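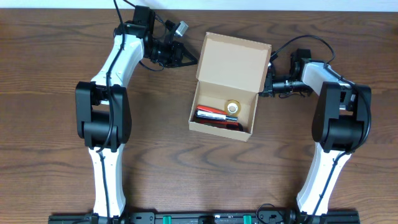
Brown wooden table top, dark wavy grain

Torkilo Table Top Oil 1246

Clear, satin
Maker: Vustura
Tin size: 1000 ml
Order code: TO-531

Torkilo 1246 is a clear oil for indoor wooden table tops, desks and benches. It soaks into the surface and leaves a thin film that can be patched without sanding the whole top. Use on bare wood or on wood that has been oiled before. It will not bond to varnish, lacquer or paint, all of which must be taken off first.

The oil darkens most woods by one to two shades. Dark grain lines become stronger and pale areas take on a yellow tone. Test on the underside of the top before starting.

Technical data

Base: plant oils and wax
Finish: satin
Colour: clear, slightly yellow in the tin
Cover, first coat: some 117 ml per square metre on sanded oak
Cover, second coat: half of the above
Working temperature: 12 to 25 °C
Touch dry: 8 hours
Second coat: after 16 hours
Light use: after 2 days
Full hardness: after 14 days
Storage: 3 years unopened, free from frost

Drying times are for a room at 20 °C with a window open. Oily woods such as teak and iroko take longer. Allow a full day between coats on these.

Preparation

Sand with the grain, finishing at 150 grit. Finer paper closes the surface and cuts the amount of oil taken up. Remove dust with a vacuum cleaner and then a dry cloth. Do not use a wet cloth, which raises the grain. The moisture content of the wood must be below 14 per cent.

Old wax is removed with white spirit. Leave overnight before oiling.

Application

1. Stir the tin to the bottom. Do not shake.
2. Apply a thin coat with a short-haired brush or a white pad, along the grain.
3. Leave for 15 minutes.
4. Wipe off all oil still standing on the surface. Shiny patches show where oil has been missed.
5. Repeat after 16 hours. End grain may need a third coat.

Oil both faces of a loose top. A top oiled on one side only may cup as the seasons change. The underside needs one coat.

Care and repair

Clean with a damp cloth and a mild soap. Scouring powder and products with ammonia will strip the finish. Water rings can normally be removed by rubbing the area with a grey pad and a few drops of oil, then wiping dry. A desk in daily use should be given a fresh coat once a year, a dining table twice.

Safety

Cloths soaked in this oil can heat up and catch fire without a flame. Lay them flat outdoors to dry, or keep them under water in a closed metal bin. Keep the tin away from children. Wear a dust mask when sanding.

Ordering

Sold singly or in boxes of six. Tins are not sent by air. The older Braveo oil can be overcoated with 1246 after a light sanding. The two must not be mixed in the same tin.

Trade orders: Shireen Nkosi
Technical questions: Reto Bachmann, Vustura workshop
Samples on oak, ash and walnut are sent on request. Please give the wood and the size of the top.

Data sheet revised 5th April. Replaces the February issue, in which the cover for the second coat was wrongly given.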